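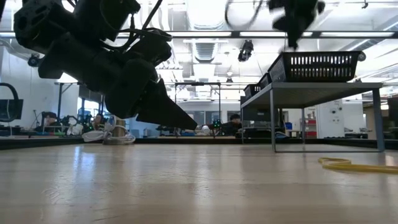 Home | Talks | Notes | Contact

Sorting Small Things: speaker notes, Lâm Đỗ

Good evening, everyone, and thank you for coming out after supper. Wait for the chairs to settle. Say hello to Chiến Vũ if he's in the back – he always is.

Start with my kitchen drawer. Tell the story of the glue stick and the birthday candles, but keep it short this time. Then ask who has a drawer like that at home, and let people laugh and raise their hands.

Now the baskets. I'm very fond of a plain black plastic basket with slots in the sides. You can peek through and see what's in there, the dust falls out, and you can carry it over to the table where the work gets done. Stand a few in a row and give each one a single kind of thing. Crayons in one, tape in the next, and please, no basket called "other"!

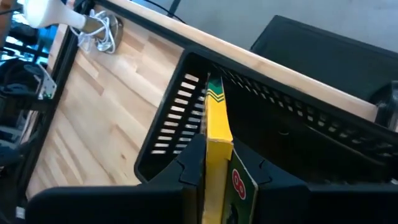

Crayons stay in their box for as long as the box holds together. A little box of 8 is easy for a child to find and easy to put back, and I like them standing up along the side of the basket, so the big number shows. Tuấn Châu lays his flat and we've argued over it for years, very happily.

Pause here for water.

Mention the Bastness school closet: 875 items on the shelves in September, and 12 baskets by the time we went home. Read out Hiếu Sầm's thank-you card (it's in my blue folder, behind the map).

Last part is practice. Everybody tips out a bag or a purse and sorts it with a neighbor – ten minutes, maybe a bit more if they're chatting. Walk around and help. Cường Khổng has the sign-up sheet for the next talk.

48 shares | 12 comments

Previous | Next | Back to top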